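10/4/26

Notebook - overhead housing, Abugri bay

Spent most of the session on the overhead housing. Gifty wants it left where it is until June, so whatever we do to it has to be done from underneath, looking up. I would still like to drop it to bench height. Put that to Ewurabena again and she is thinking about it.

Started with the blue brackets. The one at the end was stiff going on last time and Etornam thought it had been forced. Took it off and put it back twice. Second time it seated without a fight, so I think it was just started crooked. Wrote "start square, then press" on the card for whoever does it next.

Connector pins after that. Went along the row with the hand lens and a soft brush. A bit of lint came off, no bent ones that I could find. Did not use the spray. Efua says the spray is fine on gold, but the Cuvik sheet we have is an old one and doesn't mention it either way. Left a note for her to find the newer sheet.

Continuity check on the long black and blue part: three runs, same readings each time, values are in the shared sheet under Hekar. The first run I had the leads swapped and got nonsense, so that one is struck out and I did it over. Ignore the line with the red text.

The light in that bay is good but it comes straight down at you off the white ceiling panels. After half an hour of looking up I had spots in my eyes. A cap helps. Safety glasses with a bit of tint would help more - Ga-eun has a pair in her drawer and said to borrow them.

Screws: the Driltier bits are rounding off. Threw out the smallest one and marked the next size up as suspect. Please don't put worn bits back in the rack. Roughly two sets left in the cupboard, will order more if Gifty signs it.

Still to do:
- label both ends of the long part so the leads don't get swapped again
- wipe down the housing, top side too if anyone can reach it
- check the small gray tabs next to the dark blue strip for play
- ask Etornam where the short ladder went

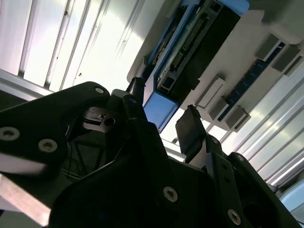 Ladder is in the Hekar store, Etornam says, behind the pallets. I'll bring it over before I start on the tabs and put it back after. If Ewurabena agrees to lowering the housing, leave the labels until it is down.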